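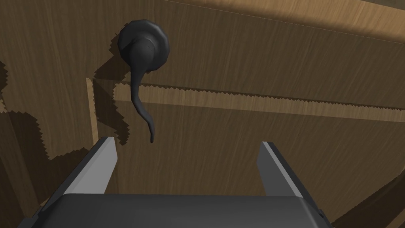
Khaemba wrote in after the September release to ask why a policy that opened every door in the Nolov set failed as soon as the lever shape was changed, and whether the door module in Meltora was worth paying for if that was going to happen. The short reply is that the module ships with one handle per door by default, and a policy trained on one handle learns one handle. The steps below set up a door task in Meltora with handle variation switched on. They apply to the Kikine edition and later.

What you need

A working Meltora install with the door module licensed. The trial licence loads the doors but locks the handle library, so steps 3 and 4 will not work with it.
A two-fingered gripper model with a wrist camera defined.
Disk space for 200 episodes, if you intend to record at the default length.

1. Load the door

Open the asset browser, choose Doors, then Panelled. Wooden doors with a recessed panel are the better starting point, as the step in the woodwork gives the wrist camera an edge to work from when the handle leaves the view. Flush doors can be added later.

2. Fix the hinge and latch

Set the hinge to Passive and the latch to Lever. Leave latch friction at its default. If the latch is left on None, the door can be pushed open without the lever being turned, and the success check will still pass.

3. Choose the handles

In the handle library, tick every lever you want in the training set. Include curved and tapering levers as well as straight ones. An S-shaped lever gives a different contact point at each height, so a grasp pose copied from a straight bar will close on air or catch the tip. Hold back at least one curved lever for testing.

4. Set the start pose

Open the fingers fully and place the gripper facing the door, with the lever in the camera's view. Set the pose jitter to 20 mm. Larger values put the lever out of view in too many starts.

5. Check the shadows

Shadow edges come out stepped at the low map setting. This does no harm in training, but a dark lever and its shadow on brown wood can be merged by a colour-based segmenter. Raise the map setting one level, or use the depth channel for the handle mask.

6. Record and test

Use seed 702 if you want to compare runs with ours. Record the set, train, then run the held-back handle separately. Our own runs reached 65 per cent on the held-back lever. Most of the failures were late grasps near the thin end.

Known faults

The door resets before the gripper does. Add a short wait to the reset script.
Changing the handle clears the latch setting. Repeat step 2 after every change made by hand; changes made by the randomiser are not affected.

Page last revised 8 February 2025.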